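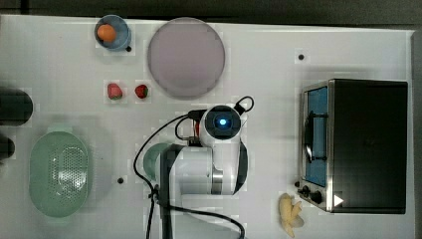 Sinton Publishes Tabletop Arm Rules, Strawberries Included

Sinton today released version 2 of its good-practice guide for small robot arms working near kitchen appliances. Pluletti and Rathjen reviewed the draft and returned 800 comments, several of them polite.

The guide asks labs to keep cables clear of the arm's reach and to log every stop. It takes effect in April. Copies are free from Sinton on request, Fridays excepted.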